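Clendum Soft Pad Kit for Parallel Grippers

Sold by Jorano - In stock - Page updated 12 April 2019

I get more mail about this kit than anything else we carry, so I've rewritten the page from scratch. The old one was mostly a spec table and a lot of you told me it didn't help you decide. Fair enough!

The short version: it's a pair of tapered gray finger pads with ribs along the inner edge, plus the white plastic mounts that hold them onto a two-finger electric gripper. They're made for picking up things that squash, flake or come in a different shape every time. Bread, fruit, soap bars, rolled socks, that sort of stuff. If you're moving steel blanks all day, please save your money and stick with the flat jaws you already have.

I've had a set on my own bench since November and I've been pretty mean to it. Most of my testing is with baked goods, partly because that's what our customers ask about and partly because there's a good bakery on my way in (El Ouafi, get the braided rolls). Bread is a nice hard test. The crust marks easily, two pieces never match, and once they go into a basket they end up leaning on each other and the fingers have to get down past the rim to reach anything.

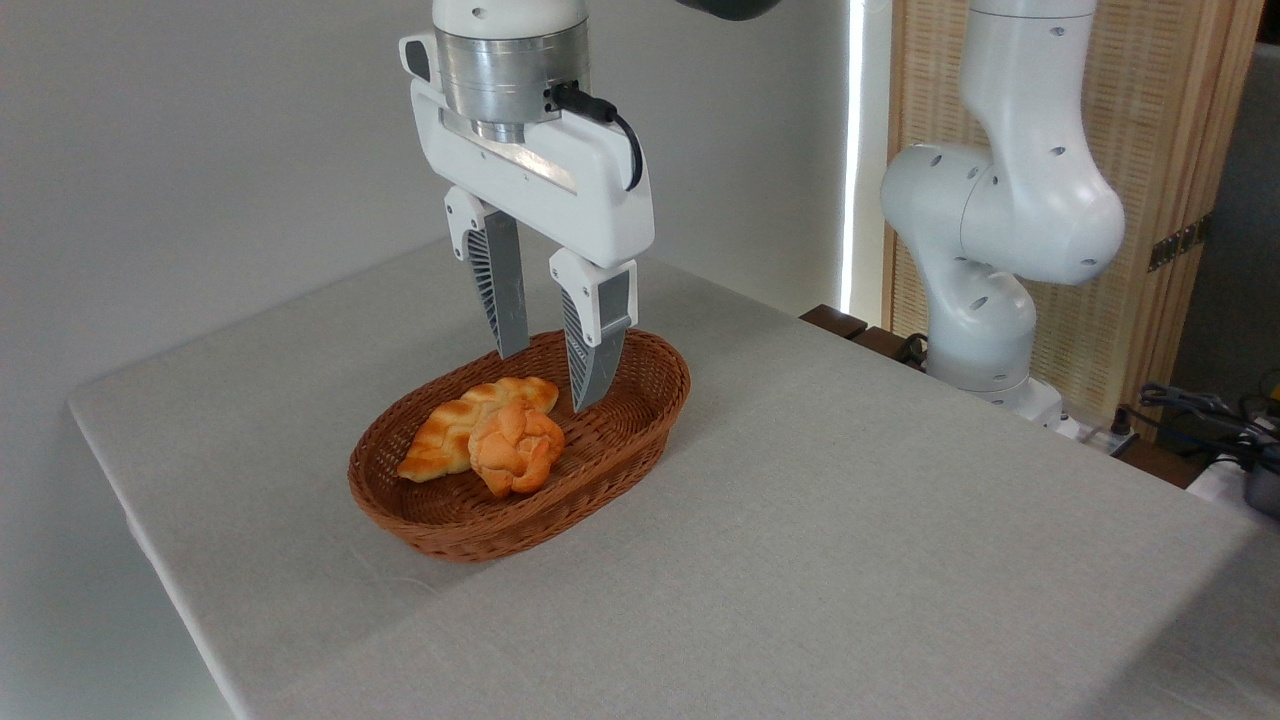

Soft pads over the bread basket, fingers open, right tip down inside the rim.

The narrow tip is what sold me. Our older pads were wide all the way down, and with a braided roll lying up against the side of a basket I just couldn't get one in between. With these I can usually find a spot. You do need to think about which way you come in, though. I like to line the fingers up across the roll, and I open them only as wide as I need to, so the back one doesn't land on the rim. A knotted bun is easier in one way (it's rounder, so the angle matters less) and harder in another, because the lumps mean the pads touch in odd places. The ribs give a little and mostly sort that out for you.

I ran 197 picks from a wicker basket with a mix of rolls and knots before I wrote any of this. 8 of them failed. Most of those were me setting the height too low, so the tips pushed into the bottom of the basket and bent out of line before closing. Raise the pick point a hair and start with the lowest force your gripper allows - you can always go up from there.

What you get

Two ribbed pads, two mounts, screws, a hex key and a printed sheet with the hole pattern. The gripper and the arm are not included, and neither is the cable. I mention it every time and I still get the emails!

Will it fit?

The mounts bolt straight onto the Pokik two-finger gripper, which we also sell. For other makes, check the hole pattern on the sheet first, or send me a photo of your bare fingers (the gripper's, please) and I'll have a look. Plan on 20 minutes for the swap the first time. After you change the pads, set your tool length again before you run anything, and check that the gripper cable has enough slack for the wrist to turn all the way both ways.

Cleaning

Warm water and dish soap, soft brush, let them air dry. Crumbs and sugar collect between the ribs and you'll want to get them out at the end of each day. Skip the dishwasher. One more thing, and it's a big one for some of you: this kit is for lab work, demos and training. It isn't certified for handling food that people are going to eat, so please don't put it on a production line.

What I don't love

The light mounts show every smudge. The screws are tiny and I've lost two under the bench already. And the pads come only in one length, so a really deep basket is going to be trouble, as the body of the gripper will reach the rim before the tips reach the bread. I've asked Clendum for a longer version and they're thinking about it.

Ordering

Part number 843. Orders usually ship the next working day, and spare pads are sold in pairs under the same listing - just pick "pads only" from the menu. Unused kits can come back for a refund as long as the screws are still in the bag.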